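Workshop Tips: Getting the Most from the Two-Arm Bench Service

Stovbridge Household Services – Workshop and Home Care Pages
24 Mar 2021

The Stovbridge bench service is offered to households, repair shops and schools that wish to have small articles handled, sorted or prepared by a pair of robot arms working together. The equipment is the Vurden two-arm bench, installed at the Taltville workshop. Customers may send articles in or bring them to the counter. The following tips are intended for customers using the service for the first time, and for shops considering a bench of their own.

Choosing suitable articles

The bench is best suited to objects that can be lifted with one hand and turned over without spilling or coming apart. Headphones, small lamps, remote controls, kitchen timers and hand tools without blades are all accepted. Articles containing liquid, open glass or exposed heating elements are not.

Soft articles such as cloths and gloves may be sent, but handling is slower and the charge reflects this. Customers with a mixed box are advised to separate soft articles from hard ones before delivery.

Anything longer than the customer's forearm should be discussed with the counter first. An article that fits on the table may still be too long to turn between the arms.

Preparing headphones and other corded articles

Corded articles account for most of the questions received at the counter. A cord can catch under an ear cup, wrap around a gripper finger or pull an article sideways as it is raised. The following steps are recommended before handing over headphones of any type.

1. Wipe the ear cushions and headband with a barely damp cloth and allow them to dry in the open air overnight.

2. Remove any cord that unplugs. Coil it separately and place it in a small bag marked with the order number.

3. Where a cord cannot be removed, or where leads are to be handled with the headphones, leave them attached and state this on the order form. The operator will choose a slower program.

4. Set the headband to its shortest position. A headband left fully extended flexes more when lifted.

5. Attach tags to the headband and keep them clear of the cushions.

6. Do not tape the ear cups together. Tape residue on the cushions is difficult to remove, and the arms need to take hold of a cup and the headband separately.

Over-ear models are generally easier to handle than folding ones. The band gives one gripper a narrow part to hold while the other takes a cup, and the article can then be carried between the two.

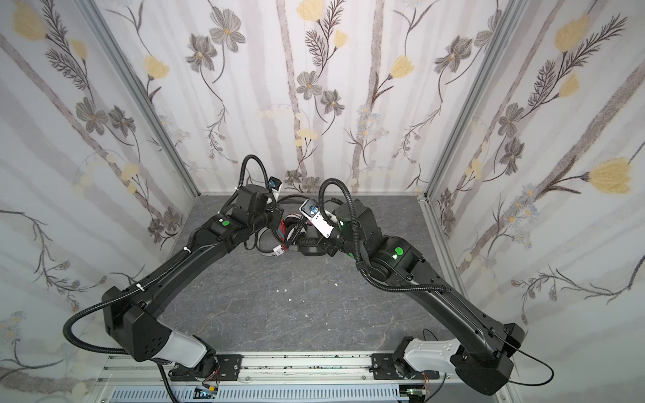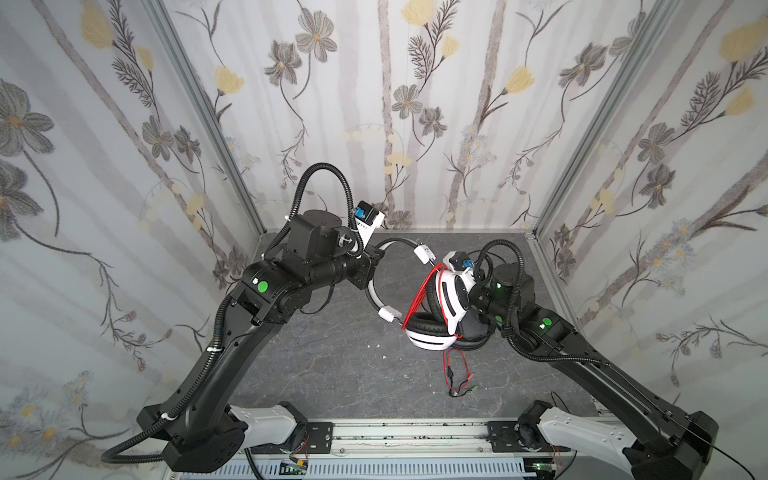
Over-ear headphones with their leads, at the two-arm bench.

Keeping the table in good order

Shops that lease a bench are responsible for daily care. The table should be swept with a soft brush at the close of work, beginning at the far edge and moving toward the rail. Small specks left on the surface are easily overlooked on a patterned table – a low lamp held to one side will show them.

The rail collects dust and filings along its grooves. A narrow vacuum nozzle is preferable to compressed air, which tends to drive debris under the mounting plates. Solvents should not be used on the rail or on the white covers at the shoulders of the arms.

Cable conduits should be checked weekly. Each one should follow its arm with enough slack to form an easy loop at the wrist. If a tie has slipped, the arm should be powered down before the tie is replaced. New ties should be drawn snug but should not flatten the conduit.

Camera modules near the grippers are to be cleaned with a dry lens cloth only. Fingerprints on the lens are a common cause of poor grip placement and should be ruled out before a service call is made.

Lining the enclosure

Patterned wallpaper may be used on the walls of the enclosure, provided that it is matte and firmly fixed at the corners. Glossy papers reflect the overhead lamps and are not advised. Seams should be pressed flat and inspected each month, and any lifting edge should be glued back before the next job.

Charges and terms

Single articles are charged at $12 each, with a minimum order of 2 articles. Bench time for shops and schools is offered at $180 per session, operator included. Prices do not cover replacement parts, repair of electrical faults or return postage.

Articles are held at the counter for collection after the order is closed. Customers who require a condition report should request it at drop-off, as reports cannot be prepared once an article has been packed.

Leased benches are supplied with the Þorgeirsson maintenance kit, consisting of cable ties, lens cloths, a rail brush and a spare set of finger plates. Refills are ordered under part number 842. Finger plates should be replaced in pairs, even where only one shows wear.

Before calling for service

Operators are asked to note which arm is affected, whether the indicator on its elbow is lit, and what article was on the table at the time. The arm should be left in its position where it is safe to do so – moving it by hand may hide the cause of the fault. If an article is still held, support it from below before power is switched off.

Service calls for leased benches are taken at the Taltville counter during workshop hours. Messages left after closing are answered in the order received.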